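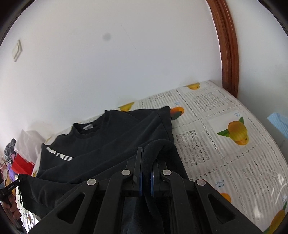

Dark garment on the table, fruit-pattern cloth under it.

Print | E-mail

Contents cover inspection, Kelemow branch, 30/09/2018
Insurer: Rekham. Inspector: Abílio Serrano

Smoke alarm, hall: OK
Smoke alarm, upstairs: no battery. Fix before renewal
Extinguisher: tag expired, replace
Door locks: OK. Window lock at back loose, recheck in October 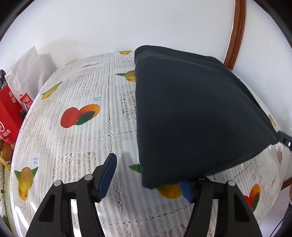
Water shutoff: stiff but turns
Contents limit: 13,000 asked for, form says 1000. Typo? Ask Tjoa
Deductible: 200, confirmed by phone
Receipts: only seen for items over 900. Rest to folow
Rider for storage unit: not signed, send again

Print | E-mail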